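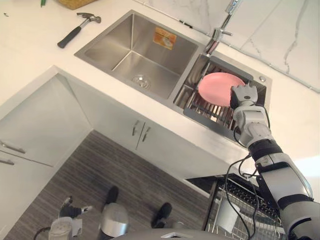
Issue 16

The Clasp

The bracelet cost $741 and came in a gray box with a card that said it had been dreamed up on a night flight. I didn't believe the card. I had been writing up launches for the trade newsletter long enough to know what gets dreamed up on a night flight, and it's usually a headache.

The line was called Stultari. The woman whose face was on it had two seasons of a dating show behind her and a third coming in October, and according to the press sheet she had "always been drawn to metal." There were going to be 1,000 of the bracelets, each with its number stamped inside. Mine was a loan and had no number. I had signed for it.

I wore it on the bus to see how it behaved. It caught on my sleeve twice. The clasp was good, though. It was a small hooked thing that folded over itself and clicked, and you could work it with one hand, in a glove, without looking. I kept opening and closing it until the man beside me moved seats.

A clasp like that is a year of somebody's life. I looked at the face on the box and tried to picture her filing a hinge.

Two days later the letter went around. A firm called Floswood, out in Hondus, wanted everyone who had received a sample to know that the fastening was theirs, that it had been theirs for a long while, and that their lawyers at Ververidis would be in touch with whoever needed touching. The letter had a spelling mistake in the second line. My editor loved it. She wanted me on a train by noon.

"Small workshop, big name," she said. "It writes itself."

I said things that write themselves are usually wrong by the third paragraph. She said to call her from Hondus. 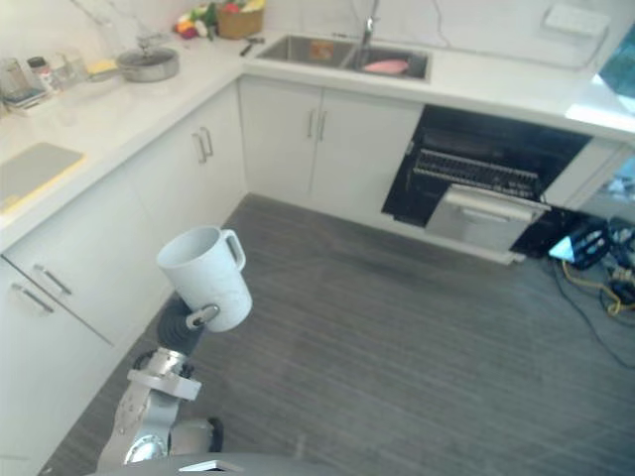
White mug, tilted.

Hondus had one main street and Floswood was above the tire shop on it. I had been hoping for benches and old women with magnifiers. What I got was a landing with a dead fern, and Hülya Yurt, who opened the door before I had finished knocking and looked at my wrist.

"So you have one," she said. "Does it catch?"

"On wool."

"It would. They set the bar too high. Mine doesn't catch."

She was Floswood. There had been a partner, but he had gone into flooring. She had a drawer full of clasps on cards, with pencil dates under them, and she laid them out for me one after another on a towel. I am not an expert. I could see that the ones on the left were clumsy and the ones on the right were the thing I was wearing. I could also see that the pencil was all the same shade, as if the dates had been put on in one sitting, and I said so.

"They were," she said. "Last week. The lawyer told me to date them."

"From what?"

"From memory."

I wrote that down. She watched me write it and didn't ask me not to.

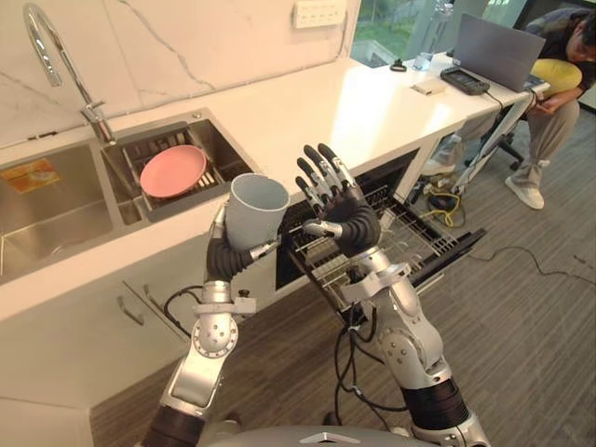 Her lawsuit, as she explained it, came down to a party. She had gone to the singer's manager's house three winters ago – the dating-show woman had been going to be a singer then – to fix a necklace that had come apart before a shoot. The manager was supposed to pay her and gave her a drink instead. She remembered what it came in, a plain gray-blue cup like the one in the photograph here, no handle, nothing printed on it, and she remembered it because she had set it on top of her sketches and it had left a ring. She fixed the necklace. She drank the drink. When she picked up her papers to go there was one fewer than she had come with, or she thought so in the cab, or she came to think so afterward. I asked which. She said that was just what the other side would ask.

"And what will you tell them?"

"That I know my own clasp."

It was a fair answer and it wasn't evidence. I asked to see the page with the ring on it. She went through two boxes and a suitcase. She found an invoice for the necklace, never paid, and a Christmas card from the partner in flooring, but no ring.

I took the late train home and called my editor from the platform. I told her the story might be true. She said might was fine, might was a headline with a question mark on it. I asked her to give me a few more days and she gave me one.

So I called the manager. I expected a statement and got an invitation, which made me trust him less. He lived up a hill behind a gate that played a tune.
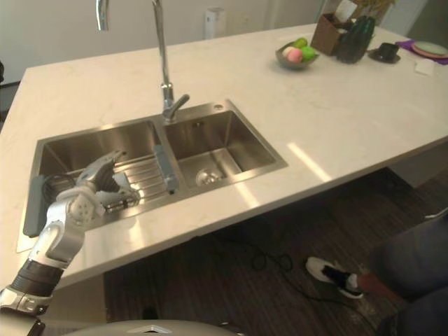

He talked about heritage for twenty minutes. The brand had it, he said, and was getting more. He had the jewelry laid out in the kitchen for me, on trays, and we stood on either side of the island while he told me that the clasp had come from a factory catalog, page and item number available on request. I requested them. He said someone would email. I had been trying to decide whether a person could lose a sketch in that room, and I had to admit it would be easy. It was the same sort of island you see in the picture, pale marble-patterned top, steel sink with a big basin and a small one, and he was the type who would sweep a counter clear with his forearm and never look at what went. He might have stolen it. He might have put it out with the napkins. I couldn't see him reading it.

"Did you ever pay for the necklace?" I asked.

"What necklace?"

"Three winters ago. It broke before a shoot."

He thought about it, and I'll say for him that he seemed to be really thinking.

"The little Turkish lady," he said. "She was wonderful. We sent her something, surely?"

Nobody emailed. I filed 2,000 words and they ran half of them, under the question mark. The pencil dates were cut for space. So was the factory catalog. What was left was a small workshop and a big name, and it did very well.

Ververidis wrote to thank me for my fairness. Stultari's people wrote to ask for the bracelet back. I packed it up, then unpacked it and tried the clasp again by the window, with my eyes shut, and then with a wool glove on, to see about the bar.

It was set too high. Anybody who had spent a year on it would have noticed. I wasn't sure who that helped. It could mean a bad copy of hers, or it could mean a factory somewhere that had never heard of Hondus and had gotten close by itself, the way factories do.

The case settled before October. The sum was private, and both sides said they were pleased. I called Hülya Yurt to ask what she had gotten and she said she wasn't allowed to tell me.

"Did they pay for the necklace?" I said.

"That I can tell you," she said. "No."

Then she asked whether I had kept the glove on while I tried it, and which hand.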